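Bench notebook, cell 2. Wednesday, November
Entry by Corina Anghel

Equipment list for next year has to be with Settimio Zanetti before he closes the budget, so I am writing down what we agreed at the bench this morning while I still remember it. Present: me, Mircea, Nelu on the phone for the first half.

We have 3000 to spend on this cell. The arm stays. Mircea wanted to price a second one and we talked him out of it, as a second arm needs another pedestal and there is no floor for it.

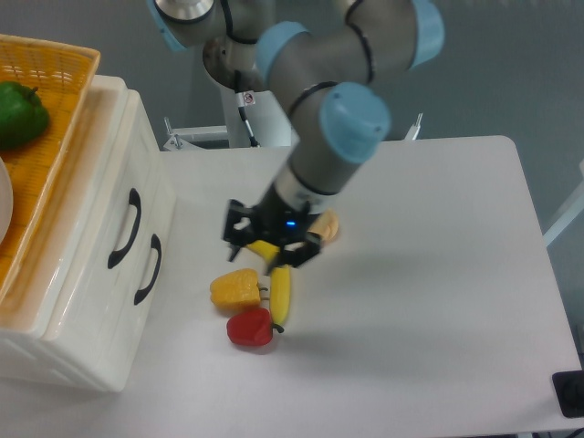
Gripper first. Two fingers are fine for the bananas and peppers, and I don't want to pay for a three-finger hand to do the same job. What we do need is a spare. Clostbridge quoted 1000 for the same model, six weeks' delivery. Vonden are cheaper but the flange is different and we would have to make an adapter. Nelu says he can turn one in an afternoon. I have put down Clostbridge anyway.

Fingertips: a box of spare pads, any supplier. Put under consumables, not on this list. 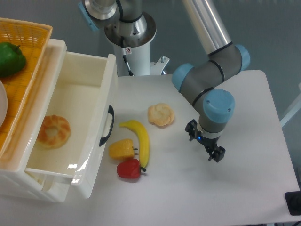
Drawers. The white unit is a household one and the runners were not made for being opened all day. Mircea asked for a proper steel cabinet from Roman. Too heavy, and we would have to redo every handle position. Cheaper to buy two more of the plastic ones and swap when the runners go. Ionuț to check they are still sold with the black handles.

Cable along the arm: wants proper clips and a sleeve. 22 for the set from Preltel. Agreed.

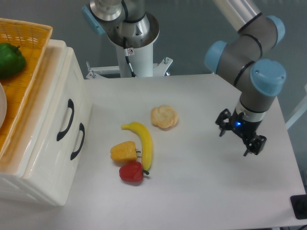

Toy food. We keep getting asked for more variety in the test set. I have allowed 500, which should also cover a few more baskets and plates. Bread in particular, the round shapes are worth having in more than one size. Ionuț has a list, needs trimming.

Whatever is left goes to service on the arm. Settimio will ask why that line has no figure, and the answer is that the service people have not replied to my second email either.
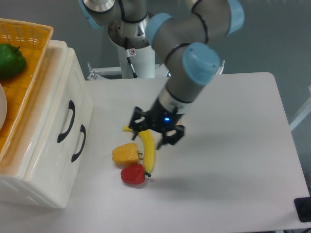 To do before the list goes in

Corina: chase service quote, ask Clostbridge if the price holds until January.
Mircea: measure the drawer unit, outside and with a drawer fully out.
Nelu: drawing for the Vonden adapter, in case.
Ionuț: toy list, handles, sleeve diameter for the cable.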